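Notes for the kitchen reset talk, community room, 7 December 2025

(Slow down. Last time I did the whole thing in 17 minutes and Lesia had to fill.)

**Hello and who I am**

Hi everybody, I'm Bohdana. I run small-kitchen sessions for Vuvine — mostly renters, mostly people with one counter and a lot of stuff on it. Thank Raffaele for the chairs. Ask who cooked last night. Ask who still has the pan in the sink (wait for the groans, my hand goes up too).

**The drawer story**

Tell the one about my first apartment, where I had 44 takeout spoons in a drawer and no clean fork. Keep it short! Go straight to the point, which is that I was cleaning around things every night and never deciding where they lived.

**Evening reset**

My order, and say it's only mine:

- food away first, lids on
- dishes washed or loaded
- counters wiped from the back wall forward
- sink last

Somebody always asks about the stove. I do the stove when I do the counters, if it needs it. If it's baked on I leave a wet cloth on it and go sit down for a while.

Mention Tymofii's household — four adults, two shifts, one kitchen. They gave up on a chore chart and went with "last one to eat closes the sink." It lasted longer than the chart did. Pause here, people like to tell their own versions. Let two or three go, then move on.

**The sink** (slide up now)
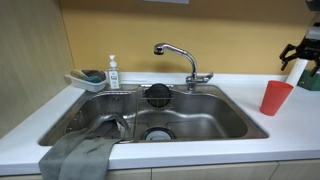
My whole argument about sinks is that the things you use every day should have a spot you can reach with wet hands. I used to keep my brush in the cabinet underneath, and I dripped on the floor every single time, and then I'd mop the drip with my sock. So look at the back corner, where the brush and the sponge share one little white tray, with the pump bottle next to it. I love a tray! You pick it up, rinse it, wipe under it, put it back, and the corner's done. The mesh basket clipped at the back of the sink is a nice one too, and there's a strainer lid standing up in it.

Then towels. I'm fussy about these, sorry. A towel over the front of the sink is handy while you're washing, and I do it all the time, but at the end of the night mine goes on a hook, spread out flat. Bunched cloth takes forever to dry. Ask the room how often they change theirs and don't make a face at the answers.

If there's time: sponge versus brush. I'm a brush person, Lesia is a sponge person, let her have her say.

**Try it at home**

Pick one corner for the week, only one. Handouts are by the door, sign-up for the pantry session is with Raffaele. Questions, then we stack the chairs.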